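Brosham Reading Rooms: progress report to the Agyeman Fund, period ending February

The heating is on. We mention it first because the last report was mostly about the heating being off, and you were kind enough not to ask follow-up questions.

Lending is up. Members borrowed 2,212 books over the period, of which 472 were large print, a collection that consisted last year of one shelf and a cookbook. Overdue returns stand at 29. One is a guide to better habits, and we have written to the borrower twice.

The evening literacy group now has nine regular learners. Qiuyue Fu teaches it on a plan that she revises every week and the learners revise every session. The group wanted to read recipes and leases, in that order, so the poetry unit has been moved to spring. Poetry has not complained.
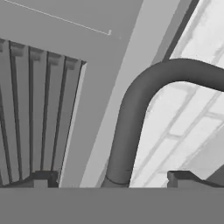 Ventilation in the back reading room took up more of the period than we had planned. The old unit was loud enough to be mistaken for a member with strong opinions, and we asked Direvel to quote for a replacement. We would like a plain rectangular grille with dark vertical slats, five or so, set into a flat gray surface, and nothing that lights up. Their first quote included a touch panel. Their second included a smaller touch panel. We expect a third.

The Starnulard catalog software is installed and mostly knows where things are. It filed the local history section under Fiction, which caused some discussion among people who have read it. The records have been corrected by hand.

Spending is within budget except for postage (see the guide to better habits). We ask your permission to move the unspent signage money to large print, where there is a waiting list. The signs we have are fine, and everyone already knows where the bathroom is.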